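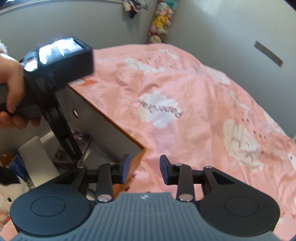
The open storage compartment beside the bed, with the pink bedspread as a sorting table.

57 shares | 3 comments
Print this article | E-mail to a friend

Small Things, Out on the Bed

By Songül Kaplan

Canan Akbulut does not own much furniture. She rents the upper floor of a narrow house in Stekotbridge, and most of what she has fits against the walls without touching. The clutter in her home is of a different size. It is made of things you could close your hand around: key rings, toy animals, crochet work, little boxes, the cases that other things came in.

"If you gave me a sofa to get rid of, I would be done by lunch," she told me when I visited. "Give me a drawer and I need a week."

She had put off this particular job since March. That was when she moved her sewing table out of the bedroom and filled the gap with storage. She bought a Plukitz unit from Clotano, a housewares store on the main road, and paid full price for it. Then she filled it in one evening with whatever had been lying on the sewing table. Nothing was sorted. It all went in by the handful and stayed there through spring and into summer.

Her method for dealing with it is simple, and she learned it from her mother. You make the bed, pull the cover flat, and put the things out on top of it. You do this early in the day. By night you have to sleep there, so the job has an end whether you want it to or not.

I have tried the same thing on a kitchen table and on a rug. The table was too small and the rug was hard on my knees. A bed is a good height if you are standing and not bad if you sit on the edge. The cloth is soft, so nothing chips when you drop it, and round things don't roll as far. The trouble is color. Akbulut's bedspread is pink with white clouds, and she admits that anything pink and small can get lost on it. A plain sheet over the top would fix that. She doesn't bother.

The first things out are usually the soft ones. They take up the most room and weigh nothing, and once they have been moved you can see what was under them. Akbulut has a red panda in a blue outfit with a red collar, and its blue and white tag is still on its cord. She has never cut a tag off a toy. Her niece cuts them off the same day. They have argued about it, without much heat, for years.

Then there is the crochet. An orange fruit with a green leaf is the piece she likes best, and there is a red piece that gets put next to it. She buys these at craft tables and doesn't ask the maker many questions. She used to hang them from the window latch – the sun faded the first few, and now they live indoors and in the dark with everything else.

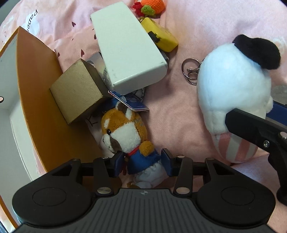 The hard things go more slowly. A box is a problem because a box looks useful. Akbulut will pick up a nice gold cardboard one, open it, close it, and set it down again in a different place. I watched her do something similar with a yellow case. Neither of us said a word for a while. A case with a buckle seems as if it must be meant for something, and it is hard to throw away a thing when you suspect the rest of it is still in the house.

Her rule is that a container has to hold something by the end of the day or it goes. It can hold anything. She is strict about the deadline and very loose about the contents. One tin in her kitchen has held nothing but bread-bag ties for as long as she has lived there, and it has passed every time.

Paper trays are the exception. She keeps them for sorting and throws them out after. A tray with a rim is handy for the pieces that would slide down into a fold of the cloth, and it costs nothing if it gets bent. She saves them from takeout and wipes them down. I had been using saucers at home, and I have switched.

Key rings get their own corner. Akbulut doesn't use most of them. A key ring with a toy on it is too bulky for a coat pocket, she says, and she only has two keys anyway, the front door and the bike lock. But she likes the clasps and will move one from a worn-out ring to a better one. She tests each clasp with her thumb. If it doesn't spring back, it goes in the trash, and the toy that was on it gets to stay.

The last part is putting things back, and that is where most people I know give up. I certainly have. You have spent the morning looking at your things, you are tired of them, and the quickest way to get your bed back is to sweep the whole lot into the nearest opening. Akbulut did exactly this in the spring and says she won't do it again.

What she does now is put back the flat and hard things first, along the bottom. Boxes go in with the lids facing up so that they can be opened without being lifted out. Metal pieces go into a box or a pouch, never in with the crochet, where they catch in the yarn. Plush goes on top. It fills whatever space is left and can be pushed down. She doesn't use labels. She tried them once, on a shelf in the hall, and found that she read the label and then looked in the wrong place anyway.

She also leaves room. The storage should close easily with some air in it, and if it won't, something comes out and goes into a bag by the door. The bag is taken to the exchange shelf at the Karaca laundromat, down the street from her house. People leave paperbacks there, mugs, baby clothes. Plush animals are usually gone within two days. Crochet goes faster than that.

I asked whether she ever regretted giving something away. She thought about it for a minute and named a ceramic duck. She had seen it later in the window of a house on her own street, facing out, and was a little annoyed at how well it looked there.

Her next job is the hall shelf, the one with the labels. The things on it are larger, mostly jars and a few picture frames, and she isn't looking forward to it. She has set herself a date of 1st August and written it on the calendar in pencil. The bed won't do for that one. Glass on a soft surface makes her nervous – she has asked to borrow my folding table, and I have asked her to give it back before my sister visits.

Print this article | E-mail to a friend

We use cookies to remember your reading preferences. By continuing to use this site you agree to our cookie policy. OK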